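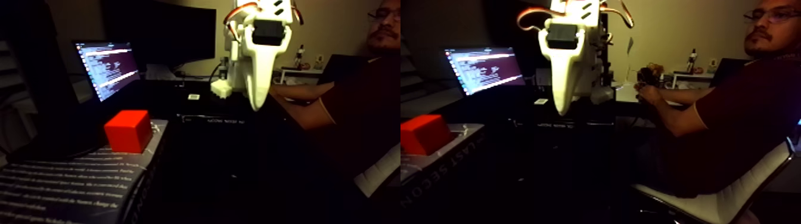 Desk Diaries

I have been meaning to write about the desk for months, and last night at 10 I finally sat down and did it. With the lamps down low, because I swear I type better when the room is half dark (my sister Evanthia Vlachopoulos says I'm ruining my eyes, and she may well be right).

So, the book. The thick one with the red cube sitting on it! It has lived on that corner since June and I've moved it maybe twice. It's too fat to read in bed and too handsome to put away, so it became a sort of side table for whatever I'm fond of that week. Right now that's the cube. I like a bit of bright red next to all the black and white, and it's the first thing I see when I look up from the laptop.

The laptop does nearly everything these days. I keep a terminal open on that dark purple background, which I picked years ago and can't give up, and the big monitor behind it stays off most evenings. I keep telling myself I'll sell it. Then tax time comes around and I want two screens again, so there it stays.

The desk itself came from Novwood, a secondhand place over in Olska, and it cost me 242 with delivery. Dark top, lots of room, shows every speck of dust. I looked at a paler one first and I'm so glad I held out, even if I do wipe it down constantly! The white chair was a separate hunt (more than 7 weeks of it) and I wanted proper armrests or nothing.

Still on my list: the white shelf at the back. Small things just collect there and I'd like to give a few of them away before I buy anything else. I also want a decent tray for the middle of the desk, where flat boxes tend to land and stay put. Gonano has one I keep going back to look at, but the shipping is silly. If you've found a good one, leave me a comment.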